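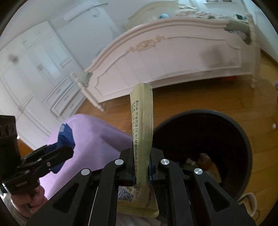
Sowmya Menon had a screwdriver behind her ear when I got to her workshop in Murnville, and she kept it there for the first half hour. I'd come to talk about the Bulis, the pair of hand-held grippers that Wundow lends out to people who record household chores for robot training. Sowmya looks after them. She sets them up before they go out and she fixes them when they come home, and she'd warned me on the phone that most of it is screws.

"People want it to be about software," she told me. "And sure, there's software. But if a pivot is loose, your fingers close a hair off center every time, and then you've got a whole morning of recordings where the thing grabs a little crooked."

So we started with the pivots! There are four round silver ones across the top of each gripper, two to a side, and she goes over them before anything else. She tightens one until the arm just starts to drag, then backs it off a touch. I asked how much a touch was and she handed me the driver. I went too far (of course I did) and the fingers stuck half shut. She let me sit there with it for a bit before she took it back.

"You feel that? Your hand would be tired in ten minutes," she said. "Now do it again and stop sooner."

The second try was better. Once the screws are done she opens and closes the fingers slowly and watches the linkage from above. Both sides should travel together. If one side gets there first, she looks for grit in the joint, then for a bent arm, in that order, and the grit usually wins. She gets it out with a dry paintbrush and a little air. No oil.

"Oil is how you collect lint. I had a set come back looking like a hamster."

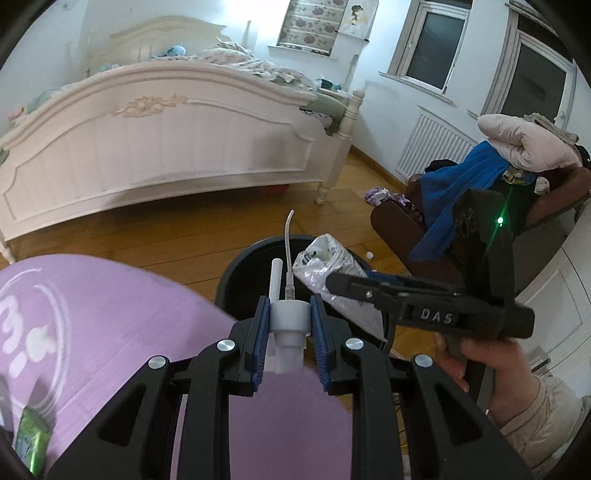 Then there are the pads, which she could talk about all day — and I think we came close. They're blue and ribbed, and they do all the actual holding. A stiff plastic pump top and a limp plastic bag need completely different things from them, she says, and a pad that has gone shiny will still hold the first and drop the second. She wipes them with a damp cloth, lets them dry, and drags a thumbnail across the ribs. If her nail slides, the pad goes in the trash. The replacements come from Buzatu, a small molding shop a couple of towns over, and she orders them in bags of 134 because that's what fits in the bag.

I wanted to know how long a pad lasts. She pulled a spiral notebook off the shelf and flipped back to January.

"This pair did 598 grabs and then I changed them. But it was all cardboard, and cardboard is like sandpaper. With wrappers and bottles I'd have gotten more out of them."

Does she write down every pair? She does, in pencil, left and right separately, and she gets cross when somebody swaps the two before sending them back. The left one tends to come home cleaner. She blames right-handed people. 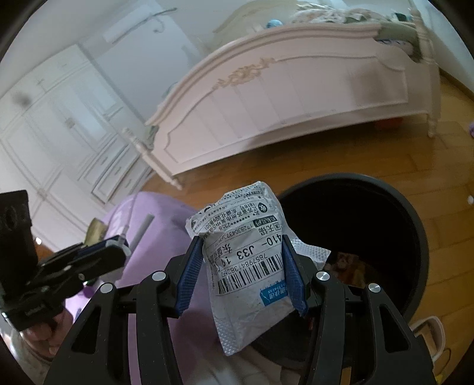
A crumpled courier mailer between the two blue pads, with the trash bin behind.

Bags are her favorite test, as it happens. When a gripper is back together she takes an old mailer, squashes it up, picks it up by the middle and holds it over the can with her arm out. She counts to thirty. If it creeps, she starts over with the pads. After that she tries a thin pouch by its sealed edge, and this one is harder than it sounds, with so little to hold on to. I dropped it 3 times. She didn't drop it at all, but she has had practice.

The camera gets checked last. She points the gripper at a strip of masking tape on the bench, closes the fingers on it, and looks at the picture on her laptop to see that both fingertips show and neither one is soft. A full going-over for a pair takes her up to 2 hours, "less if they haven't been anywhere sticky."

I asked what she'd change if Wundow let her. She thought about it while she wound a cable around her hand.

"The screws," she said. "I'd like ones that stay where I put them. I've asked. They sent me a very nice email."

Then she remembered the screwdriver, took it down, and went back to the left one.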